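4.3 Observations during the open day

The third part of the study took place in May, when the Jendedstead laboratory opened its doors to the public. The organisation was done by Ravinder Dufour, and 36 visitors agreed to fill in our short form. Before this day, the Zatau controller had been used only with our own staff near the counter, so we wished to learn whether the presence of strangers would change the way the operator works.

The task was the handling of round bamboo steamers standing in stacks on a counter. We selected it for two reasons. Visitors know these objects from the kitchen, and the tiers of a stack are often not well aligned - a difficulty which our earlier trials with plastic boxes did not contain. The demonstration was repeated at intervals during the afternoon, and visitors could put questions to the operator between two runs.

Figure 5. Bamboo steamers at the demonstration counter.

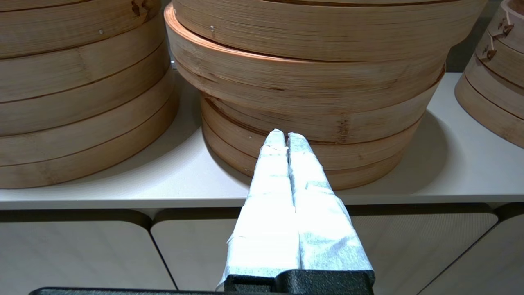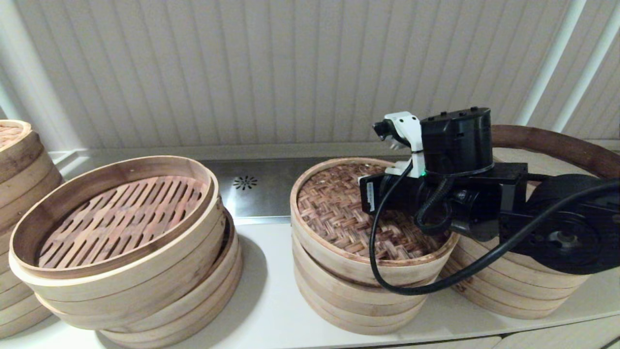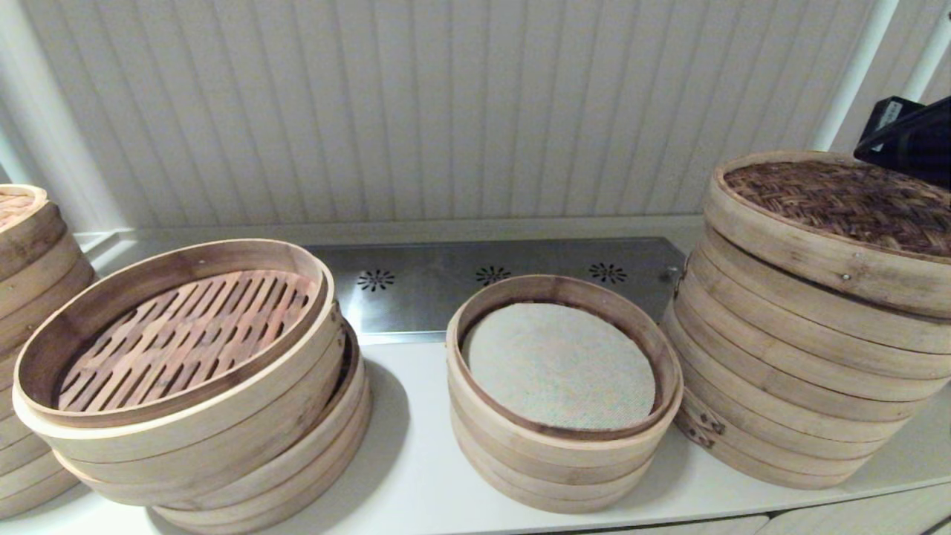

The answers on the form were in general positive, but they were less uniform than we had expected. Several visitors wrote that the arm was slower than they had imagined, and two of them asked why it must stop before each contact. The operator explained the stop as a safety rule, and this explanation was accepted without further discussion. We did not measure the speed on this day, therefore we cannot compare these impressions with the values of Section 4.2.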